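Subject: Re: [jirnville-neighbors] Going "all washable" for cold season
Date: Nov 17, 2025

My table:

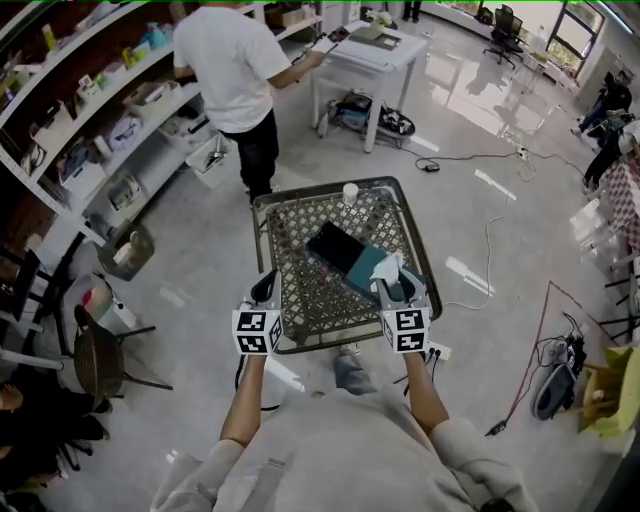

THE CLAIM, AS POSTED

> Hi all, after reading up on this over the weekend I want to suggest
> that everybody on the list give up paper tissues this winter. I bought
> the Purnunine cloth set in July and haven't touched a tissue since.
> It comes with 6 cloths and a little pouch. They say one set replaces
> 2000 tissues over its life, and that it pays for itself in 4 months.
> Cloth is also softer on the skin and you get fewer colds, because you
> aren't breathing in all that paper dust. If enough of us want in,
> Lesier will do a group price. Reply to me off list and I'll put in one
> big order for the whole street.

I'm replying on list, because the offer was made on list and I'd like to hear from people who have tried this for longer than one summer.

I have nothing against cloth handkerchiefs. My grandfather carried one every day of his life and I still have a drawer of them. What I have trouble with is the arithmetic, and the part about colds.

THE 2000 TISSUES

Where does this number come from? I went to the Lesier page and it is on there in large type, with a little star next to it. The star leads to a line that says "based on typical use." Typical for whom? I can go a week in spring without needing a tissue at all and then get through half a box in a day. If they asked people like me, the number could be anything they wanted it to be.

It also assumes that a cloth only ever replaces a tissue used on your nose. I use tissues to wipe my glasses (bad habit, I know), to pick up spiders, and to get candle wax off a plate. I am not doing any of those with a cloth I plan to put on my face later.

PAYING FOR ITSELF

Four months. All right, but you bought yours in July, so the four months you are reporting on were the warm ones. I'd be more impressed by a report in March.

And six cloths is not enough. When I have a real cold I would go through six before lunch. So either I buy several sets, and the four months becomes a year or more, or I run the washer every day for a load that would fit in a cereal bowl. The Lesier page says to wash them hot and to keep them apart from other laundry. They don't count the hot water in the savings. I'd like to see someone do it with their own utility bill.

FEWER COLDS

I don't believe this one at all. Colds come from other people. I looked for anything that backs up the paper dust idea and what I found was the Purnunine leaflet, a page that sells Purnunine, and a blog called Baldursdóttir Home that quotes the leaflet. That is one source wearing three hats. The leaflet mentions 679 happy customers. It doesn't say how many customers there were in all, or what the rest of them thought.

If anything I'd worry about the other direction. A used tissue goes in the trash. A used cloth goes in a pocket or the pouch, and sits there, and then you reach in for it again. Maybe that's harmless. I haven't seen anybody show that it is, and the people selling the pouch don't bring it up.

Softer on the skin, I'll give you. By the third day of a cold I look like I've been sanded.

THE GROUP ORDER

Before anyone sends money, could you post the following?

- the price of one set without the discount, and with it
- whether Lesier takes returns on an opened set (I would guess not)
- what happens if fewer people sign up than they want
- whether the person placing the order gets a free set or a credit

The last one isn't meant as an accusation. Plenty of these group offers work that way and it's fine if it's said up front. We had the same thing on this list with the water filters, and it only came out after the boxes were delivered. I still have two of those filters, unopened, if anyone owns the pitcher.

WHAT I'D DO INSTEAD

If you want to try cloth, cut up an old flannel pillowcase. You'll get a good pile out of it, the edges will fray a bit, and it will cost you nothing. Use them through one full cold and see if you still like the idea. I did this two winters ago. I lasted until the second day and then went out and bought a box of tissues, but a friend of mine across town did the same and has kept it up, so it clearly suits some people.

I'm happy to be shown wrong on the laundry side. If somebody in Jirnville has kept track of a whole winter with cloth, loads and all, please post it here. I'd read that with more interest than anything on the Lesier page.

One more thing while I'm writing. Could people please trim the old messages when they reply? The last digest had the same recycling pickup notice in it over and over and I nearly missed the new one at the bottom.

--
To leave this list, send a blank message with "unsubscribe" in the subject line.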